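Drekard Museum of Home Life: Young Visitors' Pages

Why do we sleep on sheets?

People have covered their beds for thousands of years. Long ago, many families slept on sacks filled with straw or dried leaves. A cloth laid over the top stopped the straw from scratching. Today the sheet keeps the mattress clean, and it is much easier to wash than a mattress.
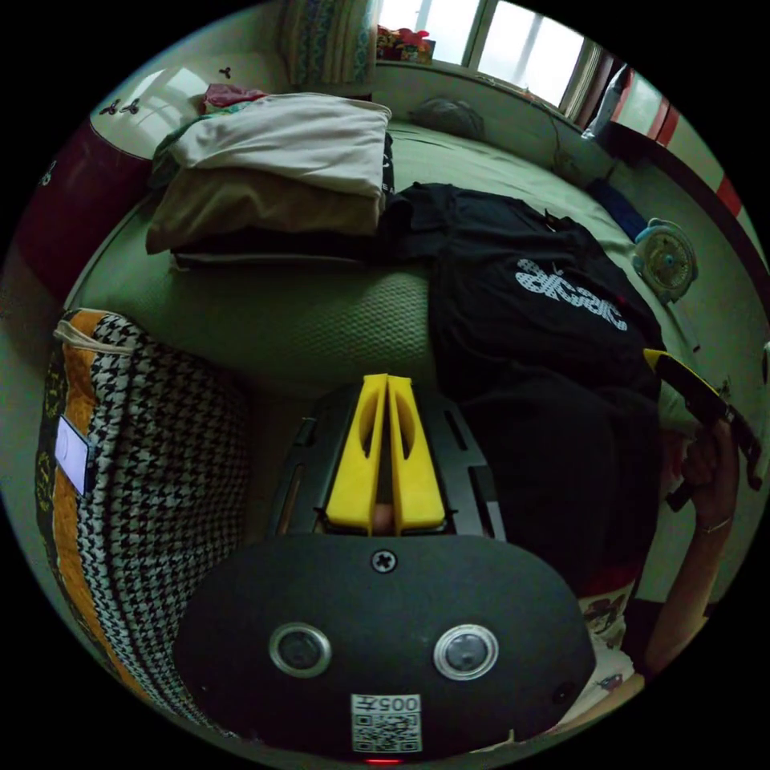 A bed with a green textured sheet.

What are sheets made from?

Many sheets are made from cotton, which grows as soft white fluff around the seeds of a plant. The fluff is cleaned, combed and twisted into a long thread called yarn. Linen is made in a different way, from the stems of a plant called flax.

A machine called a loom then weaves the yarn into cloth. Some threads run along the cloth and are called the warp. Others run across it and are called the weft. The old hand loom in our Sedar Gallery holds 144 warp threads, and visitors may try it on the first Saturday in April.
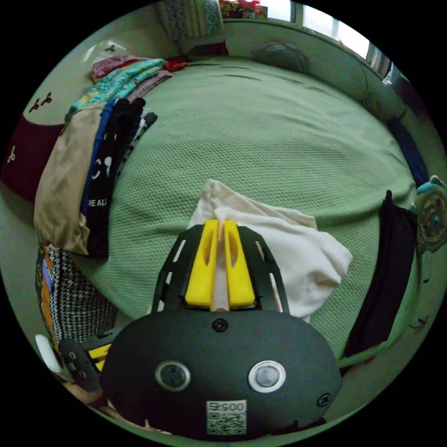 Cloth creases when its fibres are bent and stay bent. Cotton and linen crease easily, while wool tends to spring back into shape. Water and heat help the fibres to move, and this is how an iron makes a shirt flat again. A crumpled cloth, like the cream-white one pinched into a fold here, has bends running in many directions. Folding clean washing neatly while it is still warm from the dryer leaves fewer creases to iron.

Words to remember

Fibre: a very thin strand, such as a hair of cotton.
Yarn: fibres twisted together.
Loom: a machine for weaving.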